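Nevby Tenants Association - minutes, July meeting

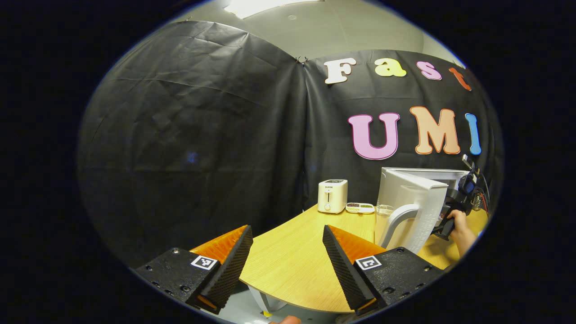

No. 74, p. 2

Started 7:10 pm, Ragnvald Bråten chairing, Krešimir Gashi taking notes. Last minutes ok'd, one fix: the Ultau invoice was for the gate, not the roof.

Laundry room. Second dryer still down. Prevcombe sent a part, wrong one. Ragnvald to call again and ask for a date in writing. Sign-up sheet stays until both run.

Parking. Chevalier Street side gets repainted in the fall. Long talk on visitor spots. Motion to keep two by the ramp - passed, one against. Permit 3044 is on a car noone recognizes, Krešimir will leave a note on the windshield before any tow.

Money. Balance $2,324. Gate invoice paid out of that already. Request for new hallway bulbs, up to $20 a floor, approved.

Bikes. Untagged ones in the basement go at the end of August. Tags from Krešimir, evenings only please.

Noise. Two complaints re: the courtyard after 11. Reminder to go up by the mailboxs. Ragnvald didn't want fines, left it there.

Other. Compost bin lid cracked, get price. Key for the roof door - who has it? Check with Ultau.

Next meeting in September, same room, 7 pm. Closed 8:25.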